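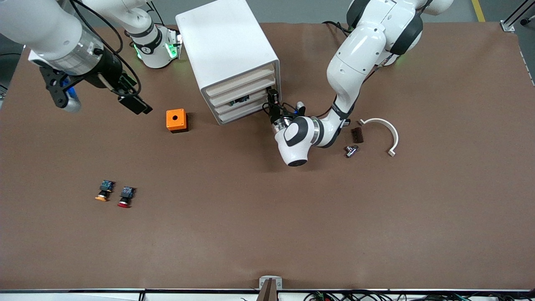 **How do you teach a robot to put parts away in a drawer without writing the movements as code?**

You move the robot through the job yourself, many times, and record what it does each time. The recordings are then used to train a program that tries to do the same job alone.

# Teaching a two-armed robot to sort small parts by remote control

Student project report, Galbraith building, room 616

## Aim

Our project looked at two ways of showing a robot a task. In the first, a person takes hold of the arm and pushes it through the movement. In the second, a person stands away from the table and drives the arms with a pair of hand controllers. We wanted to know which gave recordings that were easier to use, and how much practice a new operator needed before the recordings were worth keeping.

The project was called Cinden. An earlier group ran one called Nurno on a single arm, and we took over their recording program and most of their notes. Their notes deal mainly with picking up blocks, so the parts of this report about drawers are new.

## The task

The table holds a small white cabinet with beige drawers and a handful of parts. The operator has to open a drawer, pick up one part, put it inside and push the drawer shut. The parts include push-button switches, a pipe clamp, a metal tee fitting and a small brush block. They were chosen to need different grips. A switch can be taken by its sides almost any way round, but the clamp tips over if it is gripped too near one end.

One arm looks after the drawer and the other carries the part. Early on we tried doing everything with one arm. It worked, but the drawer often crept back while the gripper was away fetching something, and the operator had to stop and open it again.

The fixed camera shows the whole working area of the table. A recording was thrown out if an arm hid the drawer front from the camera at the moment the part went in.

## Showing the task by hand

In hand guiding the motors are set so that the arm can be pushed about with little force. You hold the arm near the wrist and lead it.

For one arm this was easy to learn. You can feel when the finger touches the drawer, and you stop pushing. For two arms it was awkward. One person cannot comfortably hold both wrists and still look into the drawer, so we used two people, and they got in each other's way whenever the grippers came close together. The person leading the arm also stood between the camera and the table for much of the time, and the program we trained later would never see a person there.

There was also a problem with the grippers. They open and close from a foot pedal during hand guiding, and people pressed it late. In many recordings the gripper reaches the part, waits, and then closes. The trained program copied the wait.

## Showing the task by remote control

For remote control we used the Cedberg controllers, one for each hand. The arms follow the hands while a button is held and stay where they are when it is let go, so an operator can move their hands back to a comfortable place and carry on. The trigger closes the gripper.

New operators found this slow. The hardest step for everyone was the first pull on the drawer. The front of each drawer is thin, and with no feeling of contact people either missed the edge or pressed into the cabinet and moved it. Miłosz Kołodziej suggested coming in from slightly above and letting the finger slide down onto the edge, and after that we taught it to each new operator on their first session.

The second difficulty was depth. From where the operator stands, a gripper above a small part looks the same as a gripper just behind it. We tried a second screen with a side view, but people forgot to look at it. In the end we moved the operator's chair round to the side of the table, and this helped more than the screen had.

## Recordings

We made 149 recordings by remote control, with 3 operators, and kept 80. The rest were left out for one of these reasons:

- the part was dropped and picked up again
- the cabinet was pushed out of place
- an arm blocked the camera at the wrong moment
- the drawer was not fully shut at the end

We argued over the first of these. A recording with a drop in it does show how to recover from a drop, and a trained program might need that. We kept them in a separate folder called `drops` and have not used them.

Hand-guided recordings were kept in a different folder and were not mixed with the others.

Between recordings the parts were moved to new positions by whoever was not operating. At first we put them back in much the same places without meaning to. Looking over the first batch, we saw the switches were nearly always on the same side of the table, so we began drawing positions from a shuffled set of cards.

## What the trained program did

The program trained on the remote control recordings could open the drawer and usually reached the right part. Its weak point was closing its fingers on the tee fitting, which is small and rolls. It was better with the switches. When it missed a part it often went on to the drawer anyway and opened its gripper over it with nothing held.

The program trained on the hand-guided recordings stopped for a moment before each grip, as described earlier, and moved the two arms one after the other. That is how our pairs of people had done it, since each waited for the other to get out of the way.

## Problems we did not solve

Operators have different habits. One of us always opened the drawer before going near the part, and another did both together. Both ways are correct, but the trained program sometimes began one and changed to the other halfway. The next group should agree on an order before recording anything and write it on the wall by the controllers.

We also did not test other cabinets. All the work was done with the same one, so we can't say what would happen with deeper drawers or with handles.

## Notes for the next group

Charge both controllers before a session. The left one drops out when the battery is low and the arm simply stops, with no message on the screen.

Check that the cabinet is in its starting place after every recording, even a good one.

Keep sessions short. By the end of a long afternoon in May our drawer pulls were worse than they had been in the first hour, and most of those recordings were thrown out.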